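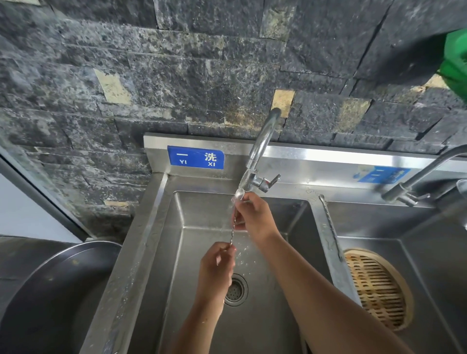 Do build-to-rent towers take pressure off local rents? A look at Leiva

Student project report, submitted 17th February

1. Background

When Clalta got approval for its 72-unit rental building in Leiva, the company's brochure said new supply would "ease rents across the neighbourhood". The same line turned up in the council summary with no source attached. Our group wanted to see whether anyone could show it had happened.

2. What we did

We collected advertised rents for two-bedroom flats within walking distance of the building, starting in September when the first tenants moved in. Listings came from Sistar, a rental site most people here use. We ended up with 40 usable ads after removing repeats and rooms in shared houses. We also sent a short survey to renters in the older walk-ups nearby and got 30 replies.

Advertised rent is a weak measure. It leaves out people who stay put and cop an increase at renewal, and those are the people the brochure seemed to be talking about. The survey was meant to cover that gap, but renters with a grievance are more likely to answer.

3. Findings

We found no clear drop. Asking rents in the older blocks went sideways, with a small rise near the station. Most survey replies reported an increase at their last renewal.

Clalta's own figures did not help much. Its leaflet claims the wider program will house 4,000 people, but doesn't say by when, or at what rent. The manager of the older blocks, Presorus, puts its increases down to "market conditions", a phrase that could cover nearly anything. Two free weeks offered on new leases in the tower don't show up in the advertised price either – so the real rent there may be lower than our numbers suggest.

4. Limits

One building, one suburb and a few months of ads can't settle the supply argument. Rents might have gone up faster without the tower. We have no way of testing that, and neither does the brochure.

5. Next steps

A later group should ask for bond records instead of relying on listings, and survey the same households twice.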